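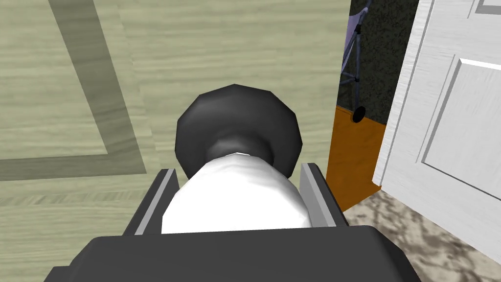 Tutex offers home robot makers a virtual house to practise in

August 28, 2018

Falport firm Tutex has begun selling access to Trulura, a set of computer-generated homes in which developers can try out household robots before letting them near a real one. The basic package has 22 homes and costs 100 euros a month for each user.

Tutex says robots that learn to pick things up and move between rooms in Trulura will need "far less" time in a real house. It hasn't said how much less, and it has published no results from a real kitchen or hallway. 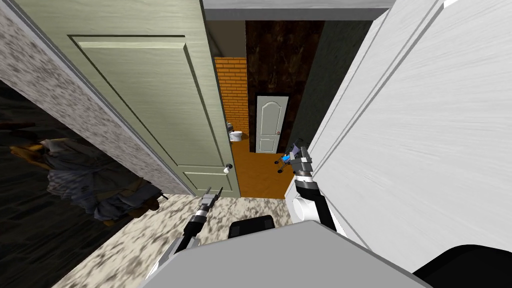
A two-armed robot at an open doorway in Trulura. Image: Tutex

The promotional pictures don't settle much. A gripper closed on a white cylinder looks tidy enough, but a still can't show whether the grip would hold. The decor is odd too, with brick behind a toilet and a wall of dark marbling next to it. Tutex says mixed surfaces stop robots getting used to one look. Perhaps so, but few customers live in a house like that.

Dušan Milošević, who tests service robots at Vidmar, had a trial account for around two weeks. "Doors are where I'd want proof," he said. "A real one sticks, or swings back at you. I couldn't find a setting for either."

Tutex said door behaviour would be "improved over time" but gave no date. The monthly fee doesn't include support, and there is no refund once an account has been opened.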